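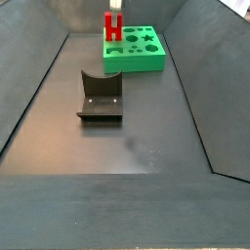

Figure 1. Gripper with the red H block at the back-left corner of the sorter box. The black bracket is in front.

Collecting Demonstrations for Letter Block Handling in a Walled Bin
Project report, second submission
Mireille Azar and Malou Skov
Supervisor: Keith Dobson
Jan 8, 2026

Summary

We recorded 900 demonstrations of a robot arm moving letter blocks inside a bin with sloped walls. Of these, 683 were kept after checking. They were cut into 1946 segments and used to train a small policy that maps camera images and gripper state to the next short run of arm movements. The report covers how the demonstrations were gathered, what was thrown away, and how the trained policy behaved. Most of our time went on the first two, and so does most of the text.

1. Aim

The work follows on from the Hebden task set used in the previous year's project, in which single blocks were picked up from a flat table. That set has two limits. Its blocks were nearly all cubes and short cylinders, so the point of grasp mattered little, and its table had no walls, so the arm could come in from any side. We wanted demonstrations in which both things matter. A letter has some edges that can be held and some that cannot, and a bin with walls rules out most low approaches.

The question set by our supervisor was how many demonstrations a policy needs before it stops hitting the walls, and whether the answer changes when the demonstrations are chosen with care.

2. Set-up

The arm works from above with a two-finger gripper. The working area is the grey bin with its floor kept clear apart from the items named for the task. A fixed camera looks down into it over the front wall. A second camera on the wrist was fitted at the start but its cable failed in the second week of recording, and wrist images are not used in any result below.

Items in the bin:
Letter blocks, one at a time. H, L, T and E were used.
The green shape-sorter box, used with its top as the target surface. Its cutouts are not used as targets.
A black 3D-printed bracket with an upright back plate and a flat base, used as an obstacle.

The H is the easiest letter to describe and one of the harder ones to place. It is held from above at the centre. The task is to stand it on a named part of the sorter top, such as the back-left corner or the front edge. The cutouts make this less simple than it sounds, as a leg that lands half over a hollow will tip the block when the fingers open.

The arm was driven by hand with a Muvon controller, which sends position changes and a single open/close signal. Images and arm state were written to disk by Timport, a logging program kept by the department. We changed one thing in it: the clock is now read when the image arrives and not when it is saved. The older behaviour gave a lag that grew over a long session and made the gripper appear to close late.

3. Recording procedure

Three people acted as operators: the two authors and Noemi Haverford, who had not used the arm before. Each session ran as follows.

The operator reads a start card giving the letter, its starting place and angle, the position of the sorter box, the position of the bracket and the target corner or edge. The items are set out to match. The arm returns to its home pose above the bin. Recording starts on a foot switch and stops on the same switch once the fingers are open and the arm is back above the walls.

Start cards were drawn by a script before recording began. In our first submission the operators chose the layouts themselves, and this went badly. When we plotted the starting places, nearly all of them sat in the middle of the floor and the sorter box was almost always at the back. The script spreads the layouts over the floor and includes cases where the block is close to a wall. It rejects layouts where the bracket blocks every approach.

Operators were asked to move at a steady pace and not to pause above the block. Pauses are a known nuisance in this kind of data: the policy learns that standing still is a good thing to do when above a block, and then does so. Haverford's early sessions have many pauses and her later ones very few. We kept both, with the still parts trimmed.

Failed grasps were kept if the operator recovered and finished the task. They were marked with a flag in the log so they could be left out of training when needed.

4. Checking

Every recording was watched once at double speed by someone other than its operator. The reasons for removal were:

Operator stopped before placing: 96
Time stamps out of order or missing: 71
Arm position and image did not agree: 50

The last group was all found in one stretch of February recordings made for the pilot, before the camera mount was tightened. They could in principle be corrected by refitting the camera pose. We tried this on a handful and the result was close but not good enough at the wall edges, where a small error decides whether the fingers clear the wall.

Lighting was not used as a ground for removal. The bin walls shade unevenly and the green of the box shifts a good deal between its top and its front face. A policy that only works under one lamp setting is of no use to the next group, so we left the variation in.

5. Segments

Each kept recording was cut into up to three parts: reach, carry and place. The cut between reach and carry is taken at the moment the finger gap stops changing under load. The cut between carry and place is taken when the block first comes within a set height of the target surface. In recordings where the operator came in low and slid the block across, the second cut could not be placed and carry and place were left as one segment. This is why the segment count is lower than three times the number of recordings.

Labels were made by script and corrected by hand in a viewer written by Skov. Marjorie Catterall from the Fendavance teaching lab labelled a sample of the same recordings without seeing ours. Disagreement was small for the reach/carry cut and larger for the carry/place cut, mostly on the letter T, where the lower end of the stem reaches the height limit well before the operator has begun to slow down.

6. Training

The policy is an image encoder followed by a small network that predicts a short run of movements. We did not tune its shape. It was trained from scratch with 5 random seeds on each of three sets: a quarter of the kept recordings, half of them, and all of them. A fourth set held half of the recordings, picked so that starting places near the walls were as common as those in the centre.

7. Results

Wall contact fell with each increase in data. The quarter set touched a wall in more than a third of its trials, usually with the outer side of a finger on the way down. With the full set, contact was rare and limited to blocks starting against the left wall.

The balanced half set did almost as well on wall contact as the full set. It did worse on placing – the centre layouts it gave up are also the ones with the cleanest placements, and the policy seems to have learned its release from those.

By letter, L and E were placed most reliably. H was grasped well and placed less well. The usual failure was release with one leg over a cutout, most often the large circular one in the middle row when the target was the middle of the top. T failed mainly at the grasp.

The bracket gave less trouble than expected. The policy passed over it in nearly all trials, as the operators had done. We cannot say whether it would go around a taller one, and the set contains no example of that.

8. Limits

All recordings come from one bin and one fixed camera. The policy has not been tried with the camera moved. Two of the three operators also wrote the start card script and knew what it was meant to test. The target is described by card only, and the card text was turned into a code for the network, so nothing can be said about free wording.

9. Files

The kept recordings, the removed recordings with reasons, the start cards and the segment labels are on the project drive in the folder hebden_bin. The viewer needs the department version of Timport to open the raw logs. Exported logs open without it, but the failed-grasp flag is lost in export and has to be read from the separate label file.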